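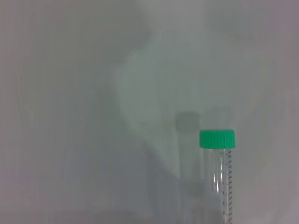
Photo: Trudby Creek project group, Flurnbridge College

Settling Out: What We Learned From a Creek and a Lot of Tubes

Our project began with a fairly simple question, which was how much mud the creek at Trudby carries after rain, and whether the stretch below the Killulance footbridge carries more of it than the stretch above. We ended up spending a great deal more time with conical centrifuge tubes than any of us had expected, and we grew rather fond of them - the screw caps with their little ridges are a blessing when your fingers are cold!

We collected 137 samples between April and June. Each tube was labeled on the bank, capped, and carried back to the teaching lab the same afternoon. We had no centrifuge time until May, so the early samples were left standing overnight in a rack, and we read the depth of the settled layer against the printed scale in the morning. The later ones were spun at 2,000 rpm and read in the same way.

Reading the scale was harder than it sounds. The mud slopes a little in the cone after spinning, and two people could look at one tube and write down different numbers (we had long and friendly arguments over this). In the end we took two readings of each tube and used the average.

The lower stretch did carry more mud, mostly after heavy rain. Around 90 of our samples were clean enough to use in the final chart. The others had leaked or lost their labels, and we now write on the cap as well.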